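KIT CORNER: the Wenetico hand gripper, two months in

Quick one this issue, I'm behind on everything and the May mailing goes out at 4.

Several of you wrote in asking whether the Wenetico starter kit is worth the money or whether to wait for the Gedex one. Short version: buy it if you're doing cloth. Wait if you're doing kitchens. Longer version follows, typed fast.

What you get. One hand-held gripper, a spare set of finger pads, a charger, a carry case that is too small for all of it, and a year of their upload service (called Muvitz, don't ask me). Price for us was 453 with the small-group discount. List is higher and they do move it around, so ask for a quote.

Set-up. Twenty minutes, most of it hunting for the calibration sheet in the manual. Page order is a mess. Do the calibration before the firmware update, then do it again after. Their support people will tell you the same thing eventualy.

In the hand. Lighter than the old Vlachopoulos unit, and the trigger is much better, no more thumb cramp after a morning on it. Fingers open wide. Wide enough for a chunky sweater hem, which the old one was hopeless with. Pads grip wool fine. Thin cotton so-so. Silky stuff, forget it, slides straight out unless you go in at a steep angle.

Folding is what we bought it for so that's what it got. 500 demos on knitwear first, then shirts, then whatever people brought from home. 159 of the knitwear ones got thrown out by the quality checker on upload, mostly for moving too fast. It's strict. Isla Tawhiri ran the second batch slower and lost far fewer, so slow down, pause before you close the fingers, and you'll be OK.

Battery. Brochure promises a full day. We got to lunch and a bit. Charge over the break.

Upload. Fine on a wired connection, painful over wifi. The plan covers 3000 clips and after that you pay per block. Not clear from the website, had to email. Unused clips do not roll over. Boo.

Niggles: case (see above). Pivot pins want a wipe now and then if you work with wool, fluff gets in. Also the app logs you out whenever the tablet sleeps, and then asks for the kit number, and the kit number is printed on the bottom of the charger. Tape a copy of it to something.

Spare pads are cheap, order two sets with the kit and save the shipping. We're on our second pair already. Delivery took nine days.

Would we buy again? Yes, for fabric. For mugs and pans I'd hold on and see what Gedex brings out, their demo unit had a deeper jaw and I liked it alot.

If your group wants to try ours before spending anything, we can lend it for a week. You pay postage both ways. Reply to this email with dates, first come first served. June is gone.

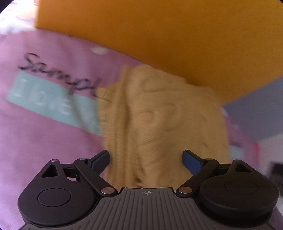 The cable knit, with the blue pads open

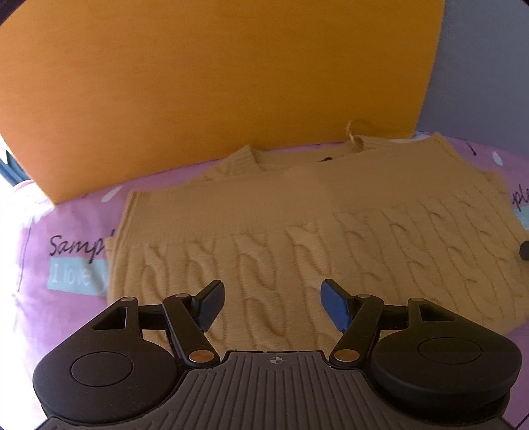

Lurdes Peixoto
Equipment editor

Next issue: tabletop arms under the same budget, plus the readers' list of gloves that work on a touchscreen. Send me yours, still short a few.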